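Workshop notebook, August, after lunch

Shape sorting pieces, colour trials on the striped board 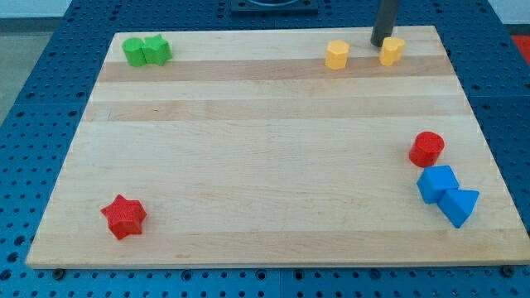 I'm so much happier with the maple-looking board than I was with the old tray! The pieces don't skate around on it, and the pale wood lets the green and the yellow really sing. Siu-ming reckons the tan bands are distracting, but I like them (and I did the glue-up, so I would).

The green is the winner for me, nice and grassy, and the star came out of the mould with all its points crisp. I keep shoving it up against the cylinder and then the two look like one lump, so sort by touch as well as by eye. Yellow hexagon is fine. Still not sold on the lobed one, it's a pain to sand in the dips and I went through 3 bits of paper on a single piece yesterday.

Renata wants the Mornside order in the same colours, 70 sets, and she'd like the edges a touch softer for little hands. I said yes before checking how much yellow we had left, oops. Mircea is ringing Clelen about more pigment, batch 782 again if they've got it, as the one before dried too lemony.

Board needs another coat of oil on the underside. Soledad has the good rags. Leave the blue bench clear by four please, I want to clamp up the next board there.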